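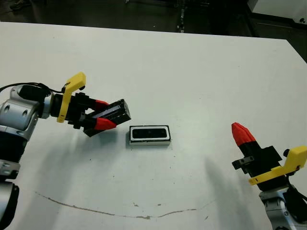 May 6, 2022
Notebook, Vumstead bench, entry by the dye person

Third madder bath of the spring and the color finally went where I wanted it! The April batches were brick at best, closer to weak tea on the Cavard wool, and I had more or less decided the roots were old. They're fine. I was cooking them. This time I held the pot at 70 C and never let it creep up, and the skeins came out a proper warm red with hardly any brown in it. I judge everything against a matte off-white surface with a few gray smudges on it, like the tabletop in the photo, as bright white makes every red look darker to me and I end up pulling the yarn too early.

Recipe as run, so I can do it again:
Wool, scoured and mordanted with alum the day before, 141 g dry weight. Madder from the Montoya sack, chopped, soaked overnight, first water poured off (that takes a lot of the yellow with it, don't skip this). A pinch of chalk in the bath. Wool in cold, slow climb to 70, hold, then let the whole thing cool with the yarn still in it.

The chalk matters more than I thought. Our water is soft, and the small test pot without chalk came out orange. Pretty orange, I'd happily wear it, but orange. The pot with chalk was noticeably redder even before rinsing.

Also tried the Iltell cotton in the leftover bath, for fun. Pale coral! Cotton mordanted with alum alone is never going to take it like wool does, and I expected a dirty pink, so I'm delighted. Want to try it again with a tannin step first. Oak gall if we have any left, otherwise the pomegranate rind in the blue tin.
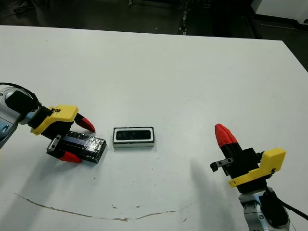 White table, with the dark floor past its far edge.

Rinse notes. First rinse ran red, second pink, third nearly clear. No soap until tomorrow. Last time I washed the same evening and I'm sure I lost color doing it.

Lightfastness strips: cut 9, half of each covered with card, taped in the south window. The April strips have been up 25 days and the brick ones haven't moved at all, which is cheering even if I don't like the shade. The weld yellow next to them has gone a bit chalky. Leave them all up.

Things to sort out:
Thermometer reads high against the spare one. Check both in boiling water before the next bath.
Second bath from the same roots, dried on the screen. There's loads left in them.
Try an iron dip on one small skein only, very weak, and see if we get that plum color.
More alum. We're down to the bottom of the jar, and whoever used the good spoon for the iron, please wash it or hang it with the iron things.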